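Briltlow open day, quick notes

Back from Briltlow and typing this before I lose the thread. Went up in August with Monique Rolland, who wanted ideas for the supply closet at our place. Doors at 11, we got there late, parking was a field behind the Niltthorpe road. Long walk. No signs untill you're nearly at the door.

Ground floor first. Coffee, name stickers, a big wall map of the building that had the stairs wrong. Then the workrooms, all open, walk where you like. Bilyk had the long room on the left with shelving and bins, 2,000 square feet they said, and most people got stuck there. Good labels on everything. Monique took notes, I took a pen.

The part I liked best was the sorting tables upstairs. Ordinary desk stuff, plastic baskets, markers all over. You know the problem – every drawer in every office has it. Dry-erase mixed in with highlighters, and then somebody writes on the whiteboard with the wrong one.

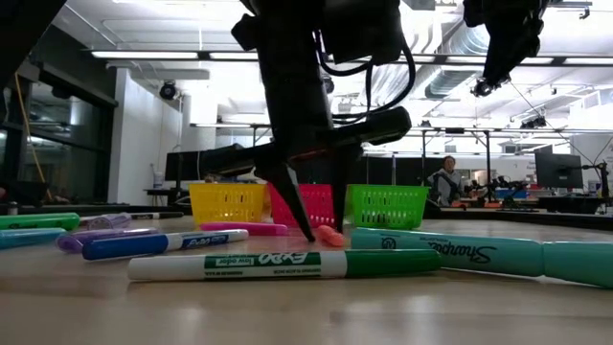 Markers out on the table, yellow, pink and green baskets at the back.

Baskets are the kind with holes in the sides, so you can see what's in them without tipping everything out. Want some of those. Expo and Sharpie on the same table, low odor on one of the Expos, and Monique says that's the only type she'll have in a small room. We argued over whether to sort by color or by type. I say type. She says color, becuase people put things back where it looks right. Left it there.

Lunch was soup, two kinds, gone by the time we sat down. Talk in the side room after, on Trulia – their stock list project. 952 items on it so far, down to the paper clips. Speaker went fast, slides too small from the back row. Caught maybe half. There's a handout, I'll scan it.

Missed the print shop completely, it shut at 2. Next year go there first, then upstairs, then the Bilyk room if there's time. Bring a bag. And boots for the field.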